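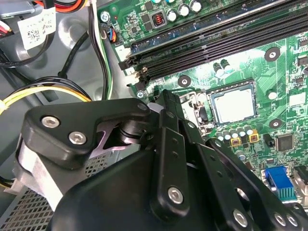 Brutavwood Community Forum > Home & Household > Old PCs, what does the tip take now?

hedgerow_pete
Anyone know if the Brutavwood tip still takes computers? Got two old towers in the garage plus a box of leads, keyboard, the lot. Went up in June and the bloke on the gate said electricals were full and try Hundurham. That's 25 mins each way for me. Council page just says "small electricals" and a tower isnt small is it

marrowfat
They take them. Blue container past the fridges. If it's full it's full, go early. 8am and you'll be straight in.

Suze_in_Hundurham
Hundurham takes them but you need a Hundurham permit now, they check the plate. My brother in law got turned round. Just so you dont waste the petrol

hedgerow_pete
Permit?? since when

Suze_in_Hundurham
Since spring. Free but you have to be in the postcode. So no good to you sorry

tallis88
Before you tip them, are they working? Skiltari on Mill Lane take old machines, wipe them and pass them on to families. Took mine no questions. Bit of a queue to park.

marrowfat
Skiltari only want stuff newer than 10 years or so last I heard. Turned down my old one.

tallis88
They took one off me older than that. Maybe depends who's on the desk

hedgerow_pete
One works, slow as anything. Other one hasn't turned on since we moved. What about the hard drives though, got all our tax stuff and photos on there

nahuel_t
Take the drives out first. Side panel off, usually two screws at the back. Drive is the flat metal box, two cables in it, pull those, few more screws and it slides out. Unplug from the wall before you start obviously. Then hammer, or a drill through the middle if you've got one. Keep the photos first!!
Nahuel Troncoso, Brutavwood (I fix these for a living so shout if stuck)

cobblers_last
Hammer is overkill. Just format it.

nahuel_t
Formatting doesn't get rid of it. Quick format leaves nearly everything there, anyone with free software can pull it back. A full overwrite is fine on the old spinning ones, takes hours though. And his second one doesn't boot so he'd have to put the drive in something else to do it.

cobblers_last
Been formatting for 20 years never had a problem

nahuel_t
How would you know

cobblers_last
Because my bank account is still there mate

Suze_in_Hundurham
Boys

bettyfromthebakery
Sorry to butt in but does the same go for laptops? Got my mums. Dont want to hit it with a hammer near the battery

nahuel_t
No hammer on a laptop with the battery in! Battery out first, and that goes in the battery bin, NOT general electricals. If it's swollen leave it alone and ring the tip before you take it up.

bettyfromthebakery
Thanks, its not swollen just old. Battery clips off the bottom I think

marrowfat
Battery bin is by the cabin, orange lid. They had a fire up there over a battery so they're fussy now, quite right

gravelpit_gaz
Or just stick it all outside with a sign on. Gone in an hour round our way

tallis88
Thats fly tipping if it's on the pavement. Warden did someone on Escobar Close for it.

gravelpit_gaz
On my own drive its not

tallis88
You said outside

gravelpit_gaz
My drive IS outside

L_Orellana
Scrap man will give you something for them. I had a clear out when the office shut, took the lot to the yard behind Escobar Close. They weigh it and pay by bank transfer, no cash. Towers pay more whole than stripped in my experience but worth asking. Bring ID or they wont touch it.
Leandro

hedgerow_pete
How much we talking?

L_Orellana
For two, a pint maybe. Half a pint. I had a vanload

cobblers_last
Not worth the ID then. Tip it

nahuel_t
If the working one has decent memory in it somebody will want it on the swap board here. Put the model number up Pete and I'll tell you if it's worth the bother

hedgerow_pete
Will have a look tonight. Is there any trick to the side panel, tried it just now and it wont budge. Screws are out

nahuel_t
Slide it back towards you an inch then lift. They hook in at the front. Thump with the flat of your hand if its been on for years

hedgerow_pete
Got it. Blimey the dust. Wife has sent me outside

Suze_in_Hundurham
Haha. Soft paintbrush, outside, mask on

hedgerow_pete
Drive's out. Its got the photos from when the kids were small on it so not hammering anything til I've got those off. Can I just plug it into the laptop?

nahuel_t
Need an adapter, USB one end and the drive plug the other. Make sure its one with its own power lead for a full size drive, the cheap ones without wont spin it up. I've got a spare, you can borrow it, message me

hedgerow_pete
Star. Messaged you

bettyfromthebakery
Could I be after you in the queue for that? Mums photos as well

nahuel_t
Yep no bother. Laptop drive will run off the same one

marrowfat
Update for anyone heading up, electricals was full again when I went past at 2. Man says it gets emptied overnight. So morning like I said

gravelpit_gaz
Does the tip take paint yet

marrowfat
Start your own thread Gaz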